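Sunday, kitchen, second cup of tea

I have bought a dish rack. I am writing this down so that when I look back on July and wonder what I did with it, there will be an answer.

The old one had been with me since the Pestdale flat and had gone the way of everything from the Pestdale flat, first orange at the joints and then sticky, and lately it had begun leaning to the left like a man listening at a door. Nasrin Zamani came for supper on her way back from Nornport, put one plate in it, watched the plate lie down, and dried the rest by hand without a word. I would have preferred a word.

So on Friday I went to Puvevico, where I go twice a year and always for one thing. They had a wall of racks. There were racks with two storeys, racks with a little arm for wine glasses, and a white one that folded flat and cost more than my shoes. I stood there for 15 minutes holding a sponge I didn't need. A boy in a lanyard asked whether I was all right and I said I was looking at the racks, and he said yes.

I chose the black one. It seemed to me a serious rack. I carried it home on the bus on my knees, upright, and the woman opposite gave it her full attention as far as the Cele roundabout.

Then came the business of where to put it. I had measured the old rack and not the new one, and had remembered the measurement as 10 less than it was, so I spent most of yesterday evening shuffling things along the worktop. The kettle went left, then right, then left again. I took everything off and wiped and put most of it back, including two jar lids which fit no jar in the house but which I'm not ready to part with.

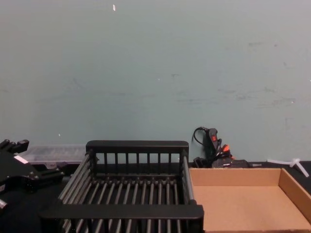 The new rack, with nothing in it. Cardboard tray to the right, staying for now.

I like the rods. They run front to back, nice and even, and the sides slope outwards as though it were expecting a larger household. The bar along the front is wide enough to rest a hand on while thinking, and I've done a fair bit of that since breakfast.

What I hadn't bargained for is the wall. The old rack was so ugly that I never looked past it. Now there is a smart black rail at the back and behind it a long stretch of grey-green paint with every knock and smear I've given it on show. I went at one of the darker streaks this morning with the sponge from Puvevico (so I did need it). I think I moved it. There is half a tin of the paint under the stairs, or there was, and I can already feel the thing growing from a dish rack into a fortnight.

I texted Nasrin to say I had dealt with the plate situation. She wrote back "100%", which could mean anything.

The breakfast bowl and the porridge pan are still to be washed. I have been putting it off, partly from laziness and partly – I may as well admit it here – from not wanting to be the one who spoils it. It can't be a museum. I'll do the bowl after this tea, and the pan when I've found the scourer, which was by the kettle before the kettle moved.

Must ring the dentist tomorrow. Bins as well, brown one this week.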